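I finally got the Ginitz!

If you've read this blog for any length of time you know I've been after one of their bent bulldogs since before I owned a decent pipe of any kind. Ginitz carved out of a two-room shop and stopped numbering at 499, and the ones that come up for sale tend to be either museum clean (and priced like it) or burned out down one side. Mine is number 155. It came in a shoebox lot with a cracked cob and a tamper shaped like a duck, and the seller had listed the whole thing as "smoking items, old."

It was filthy. I loved it right away. The stem was the color of weak tea, the rim had a crust on it like the edge of a lasagna pan, and there was enough cake in the bowl that my pinky wouldn't fit. Somebody smoked this pipe hard for years.

I started with the reamer, going slow, with the smallest head first. I like to leave a thin layer of cake, about the thickness of a dime. Apolinar Bermúdez takes his all the way back to bare briar and we have had this argument so many times that his wife leaves the room. After that came the salt and alcohol treatment: cotton up the shank, kosher salt in the bowl, grain alcohol with an eyedropper until the salt looks damp, and then leave it overnight. In the morning the salt was dark brown. I did it a second time and it came out tan, and I called that good.

The stem took longer. I soaked it, scrubbed it with a magic eraser, and then sat on the porch with wet sandpaper and worked up to 2000 grit. That was two evenings, and I enjoyed both of them more than anything on TV. There's a tooth mark on the underside that I raised a little with a lighter (quick passes, keep it moving!) but it's still there if you run your thumb over it. I'm keeping it.

For the rim I used spit and a cotton pad. Really. I've bought three different rim cleaners and spit still wins. Under the crust there was a tight patch of birdseye I had no idea was coming, and I may have yelled. A little Ankrah wax on the bowl, a soft cloth, done.

First smoke was Collance Dark Flake, rubbed out all the way and packed light. The first third had a ghost of something flowery in it, some old aromatic I guess, and then it settled down and the flake came through with that raisin bread thing it does. The draw is wide open. It hangs from the teeth like it weighs nothing at all, and the bowl stayed comfortable in my hand right to the bottom. I let it rest for a couple of days and went back with the same tobacco, and the flowers were nearly gone.

Urszula Ostrowski asked in the comments last time what alcohol I use. Grain, the highest proof your state will sell you. Keep it off the outside of the bowl or it will lift the stain.

Next up is a Canadian with a shank so clogged I can't get a cleaner through it. Can't wait!

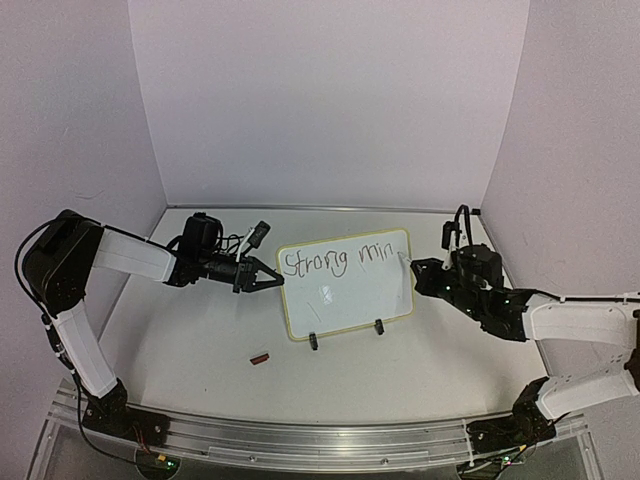
Tirnby Pipe Club | Members' Blogs

Posted August 19, 2025. Filed under: estate pipes, restoration, flakes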